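Keeping equipment in use: an interview with Ghassan Dabbas

Staff news and features, Prendcombe District Council

When the council closed its offices in Hundent Street and moved the remaining departments into Kanaan House, the furniture went in one direction and the computers in another. The furniture was largely sold at auction. The computers were placed in a ground-floor store, listed, and handed to the Equipment Reuse Service, which has been run by Ghassan Dabbas for the past six years. The service repairs and passes on office equipment to households, schools and charities in the district.

We met Mr Dabbas on a Wednesday morning in the small meeting room next to the store. He had asked that the interview begin at half past eight, before the first collections of the day.

He explained that the service was older than most residents supposed. It was set up in 2000, when a review of office spending found that equipment was being written off after a fixed period regardless of its condition. "The rule was a matter of accounting," he said. "A desk or a computer reached a certain age and left the books. Once it had left the books, it was treated as though it had left the building as well. Somebody paid to have it taken away." The first version of the service was a single officer working two afternoons a week, with a set of shelves and the use of a van.

Mr Dabbas joined the council from the private sector, having worked for several years in the returns department of Fedus, a supplier of office machines. He described the work there as a useful training. Returned goods had to be sorted quickly into those which could be sold again and those which could not, and the decision was recorded on a form which he still considers to be a good one. A version of it is in use at Kanaan House today. It has space for the condition of the item, the work done, the name of the person who did it, and a line for anything the next person should know.

"That last line is the most important," he said. "People leave it blank when they are busy. I send the form back to them."

Asked what a typical week involved, he said that he would find it difficult to describe one. Departments replace their equipment at different times of the year, and deliveries to the store are uneven. The spring is usually heavy. In the summer there may be a fortnight with very little coming in, and the time is used to deal with items that have been set aside as awkward. These include machines with missing parts, printers for which ink is no longer made, and a large number of keyboards.

In the last financial year the service passed on 559 desktop computers and laptops. A further 200 were taken apart for their parts, which were either used in other machines or sent for recycling. Mr Dabbas was careful to say that he does not regard the second figure as a failure. A computer with a damaged board may still have a sound power supply, and a few sticks of memory taken from one case will often be enough to make a slow machine in another pleasant to use.

He was firmer on the subject of data. All equipment received from council departments has its storage removed on arrival and wiped or destroyed under a written procedure, and no machine is worked on until this has been signed for. The procedure was revised three years ago, following an internal audit. "The audit found no loss of data," Mr Dabbas said. "It found that two of our forms disagreed about who was responsible at a particular stage. That was a fair criticism. There is now one form." Storage fitted to a machine before it leaves the building is either new or has been through the same procedure a second time.

The matter of who receives the equipment has changed over the years. In the early period almost everything went to registered charities within the district, on the basis of a letter from the charity. Households could not apply. This was altered after the libraries reported that their public computers were being used in the evenings by school pupils with homework to finish, and that there was often a queue. A household may now be referred by a school, a library, a housing officer or a doctor's surgery. There is no charge to a household that has been referred. Charities and clubs pay a handling fee, which is capped at £100 for each order, whatever its size.

Mr Dabbas said that the fee was introduced with some reluctance. It was intended to cover delivery, and it also had an effect on the orders themselves. Before the fee, organisations tended to ask for as much as they thought they might be given. Afterwards they asked for what they needed. He recalled one sports club which had requested a dozen computers and, when invited to discuss its plans, decided that it required one computer and a filing cabinet. Both were supplied.

We asked whether demand had fallen now that so many people manage their affairs by telephone. He did not think so. A telephone is adequate for reading a message or paying a bill, he said, but it is a poor tool for completing a long application or writing an essay. He mentioned a form for housing support which runs to many screens, and which closes without saving if it is left for too long. "I have tried to fill it in on a telephone myself, as an exercise," he said. "I reached the section on income and had to start again. I have raised this with my colleagues in housing, and I believe it is being looked at."

Each computer leaves the store with a printed guide of four pages, written by the service and revised each October. It covers switching on, joining a network, setting a password and asking for help. An earlier guide was considerably longer. It was shortened on the advice of the libraries, whose staff had noticed that people brought it to the enquiry desk unopened. The present guide is available in large print, and there are plans for further languages, subject to the translation budget.

The service also offers a repair period of one year. If a machine develops a fault during that time, it may be brought to any library in the district and will be collected from there. Mr Dabbas regards this as the part of the work which matters most to recipients, and he would like to see it extended. Most faults, in his experience, are modest. A cable has come loose, or a fan has filled with dust, or the memory needs to be taken out and seated again. Repairs of this kind take a few minutes once the case is open, although the paperwork and the journey to and from the library may take several days.
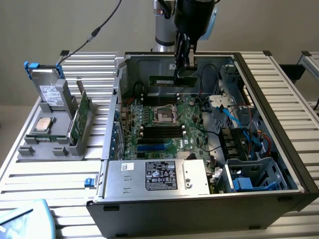

According to one letter received at Kanaan House last winter, the council ought to give households the money instead and let them choose a new machine for themselves. The letter argued that a second-hand computer, however well prepared, tells a family what the council thinks it deserves. Mr Dabbas had kept a copy and asked that the point be included in this article.

"I take it seriously," he said. "I replied at some length. If there were a fund large enough to buy new equipment for every household referred to us, I would not stand in its way. There is no such fund at present, and the equipment we have is already in the building." He added that the service had changed one of its habits as a result of the letter. Asset labels and departmental stickers, which used to be left in place, are now removed, and the cases are cleaned before delivery. He accepted that this should have been done from the beginning.

There are other limits on what can be offered. Older desktop computers use more electricity than recent ones, and the service will no longer supply a machine which falls below a set standard for power use. Software is a further difficulty. When a manufacturer ends support for an operating system, a computer in perfect working order may become unsuitable for online banking or schoolwork within a short time. The service has responded by installing free software on a growing share of its machines. Schools have generally been content with this, provided that documents can be opened at both ends. Some charities have been less so, particularly those with accounts packages that they have used for many years.

On the question of staffing, Mr Dabbas was brief. The service has five permanent posts, one of which is vacant. He would like it to be filled with a trainee, and an arrangement with the further education college is under discussion. He hopes that a trainee would spend time in each part of the work, including deliveries. In his view, a person who has carried a computer up three flights of stairs and seen where it will be used writes a better note on the form.

The service's agreement with the council runs for a further two years. A report on its costs will be presented in the spring, together with a proposal to accept equipment from local employers. Several have already enquired, and Mr Dabbas said that he had asked them to wait until the storage arrangements were settled. The ground-floor store is nearly full, and a second room on the same corridor is currently used for election materials.

Departments with equipment to release should complete the transfer form on the staff pages and allow ten working days for collection. Items should not be left in the corridor outside the store. Residents seeking a referral are asked to speak to their school, library, surgery or housing officer in the first instance, as the service is unable to accept applications made directly to Kanaan House.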